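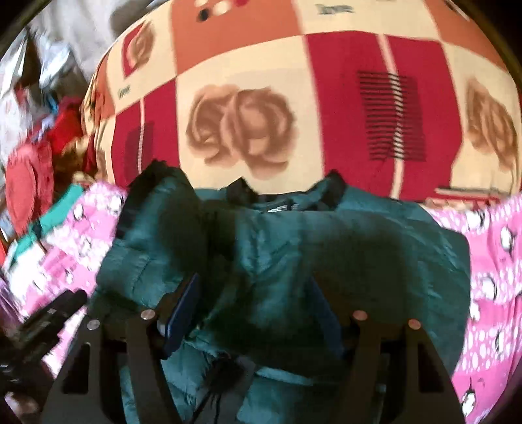 Dark teal quilted puffer jacket, spread flat on a bed.

How to Wash a Down Jacket and Restore the Loft

Down loses loft when body oil and detergent residue coat the clusters. The procedure below applies to jackets with a sewn-through or box-baffle construction and a nylon or polyester shell. Check the care label first. If it says dry clean only, stop.

What you need

A front-loading washer, or a top-loader without a center agitator. A tumble dryer with a real low setting. Down wash; I use Cadier, but any soap-based product sold for down will do. Clean tennis balls or wool dryer balls. Fabric softener and bleach stay on the shelf.

Preparation

Empty all pockets, including the inside chest pocket. Close the main zipper and every hook-and-loop tab. Remove the hood trim if it detaches. Go over the seams and baffles by hand and mark any hole with masking tape. Patch holes before washing – a small leak in a dry jacket becomes a large one in the drum.

Treat the collar and cuffs with a few drops of down wash and a soft toothbrush. Leave for 5 minutes.

Washing

1. Run the washer empty on a rinse cycle and wipe out the detergent drawer.
2. Load one jacket. Add the dose printed on the bottle.
3. Select a gentle cycle at the temperature on the label, with spin limited to 800 rpm.
4. Run two extra rinses. If suds still show on the door glass, run another.
5. Lift the jacket out with both hands under it. Wet down is heavy and will tear the internal baffles if the garment hangs from the shoulders.

Drying

Press out water between two towels. Do not wring. Put the jacket in the dryer on low with three balls. Stop every half hour, pull clumps apart with your fingers, turn the jacket over and restart. A midweight jacket takes three to four hours in my Hofstetter vented dryer. Condenser models run longer.

To confirm that it is dry, weigh it. Mine has 278 g of fill and goes on the kitchen scale before washing; when the reading returns to the starting figure, the down is dry. Without a scale, hold each baffle up to a lamp and look for dark lumps. Let it hang overnight before storing it uncompressed.

Comments (3)

prollness_hiker: Does this work for synthetic fill? My Etbridge parka has no down in it.

Reply from author: Use ordinary mild detergent and skip the balls. Drying is much faster.

mtn_laundry: Mine needed 8 stops in the dryer before the lumps at the hem came out. Fine now.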